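Piline Lidded Storage Tote, Gray, 30 Liter

Home > Storage & Shelving > Totes and Bins > Piline Series

Item: Piline 30 L, solid wall
Sold by: Lusdale Supply
Availability: in stock, ships from the Plernanden warehouse

Overview

The Piline tote is a straight-sided plastic tote for stockrooms, workshops, garages and school supply rooms. It is sold with a hinged two-piece lid that folds closed over the top. With the lid open, the two halves hang down along the long sides, so the tote can be filled on a shelf with little clearance beside it. Full totes stack on the closed lid. Empty totes nest inside each other when the lids are swung out.

We have carried this tote for seven years. The current version has a thicker rim than the first one and a changed hinge pin, which is now steel. Older lids with plastic pins still fit current bodies. Current lids do not fit bodies from the first two years of production, which can be recognized by the square handle cutouts.

What it is used for

Most of our customers buy the Piline for spare parts, hardware in boxes, paper goods, cleaning supplies and seasonal items. It is also used for moving books. A tote filled to the rim with hardcover books is heavier than most people want to carry, so plan on filling it halfway for that job.

It is not rated for food contact without inner packaging. It is not watertight. The lid keeps out dust and light splashes but will let water in along the center seam if the tote is left out in the rain.

Specifications

Material: polypropylene, injection molded
Color: gray (lid in gray, blue or green)
Capacity: 30 liters
Maximum load: 29 kg
Walls: solid, ribbed on the outside
Base: flat inside, raised grid outside
Handles: two, molded, on the short ends
Label area: one recessed panel on each short end
Hinge pins: steel
Nesting: yes, with lids open
Stacking: yes, up to 7 high when evenly loaded

The maximum load is for a single tote carried by its handles or placed on a flat shelf. In a stack, put the heaviest totes at the bottom. Do not stack on wire shelving with wide gaps unless a liner board is used, as the corners of the base can drop between the wires.

Lids

Lids come fitted. Each half closes with interlocking teeth along the middle. When the lid is new the teeth can be stiff, and it helps to press down near one end first and work across. Security ties can be threaded through the two holes at each end of the lid. Ties are sold separately in bags.

To remove a lid, open both halves, push the hinge pin out from the end with a thin screwdriver and slide it clear. Keep the pin. Replacement pins are available but are sold only in sets of four.

Liners and dividers

The Yatsenko divider set fits this tote. It has two long strips and four short strips that slot together, and it can be cut down with a utility knife. The dividers stand on the base and are held by the walls, so they come out in one piece for cleaning. They are not tall enough to touch the lid.

Foam base liners are cut to order. Allow an extra week.

Cleaning

Wash with warm water and dish soap. A soft brush gets dirt out of the outside ribs. Do not use acetone or paint thinner. Label glue comes off with vegetable oil left on for a few minutes, followed by soap. The tote can go through a commercial tray washer at up to 60 degrees Celsius with the lid removed. Hotter than that, the long walls may bow.

Let totes dry fully before nesting them. Wet totes nested tightly will stick together and are hard to pull apart. If that happens, stand the nest on its end and twist the inner tote by one handle.

Cold and sunlight

Polypropylene gets brittle in the cold. We do not recommend dropping or throwing a loaded tote in an unheated building in winter. Long exposure to direct sun will fade the colored lids first and weaken the rim over time. For outdoor use look at our heavy-duty range.

Ordering

Totes are sold singly or in cartons of six. Carton orders must be all one lid color. For orders of mixed colors, order singly and add a note at checkout.

Orders placed before noon leave the warehouse the same day, except pallet orders, which go out on Thursday. Pallet deliveries are to the curb. If you need a lift gate truck, say so when you order, as it cannot be added once the load is booked.

For large orders, contact Randa Azar in contract sales. Our stock at Plernanden is normally 4,000 totes, and orders that would use up most of that are delivered in two parts. Questions about divider sizes and cut foam go to Ruben Goossens at the parts counter.

Returns

Unused totes may be returned within 29 days. Cut foam cannot be returned. If a tote arrives cracked, keep the carton and send us a picture of the damage along with the order number. We will replace the tote or the lid, whichever is broken, and you do not need to send the damaged piece back.

Customer comments

"Bought these for the theater prop store. The label panel is deep enough that the cards don't get scraped off when we slide them in and out. Wish the lids came in red." Hiba Matar

"Good tote. The hinge pin on one of mine was bent on arrival and they sent a set. The teeth on the lid were stiff for the first month and are fine now." Samer Geagea

"Nests well, stacks well. I would not put it outside. Mine spent a summer on the porch and the blue lid is noticeably paler than the others." Qusai Karam

Related items

Piline 30 L replacement lid, pair
Piline steel hinge pins, set of four
Yatsenko divider set
Label cards, white, pack
Security ties, bag
Four-wheel dolly for Piline totes

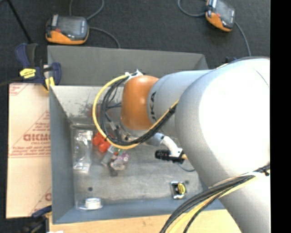
Can I buy the tote without a lid?

Bodies are not sold separately at this time. If you want an open tote, order the standard one and take the lid off by pushing out the hinge pins. Store the lid and pins together in case you want to refit them later.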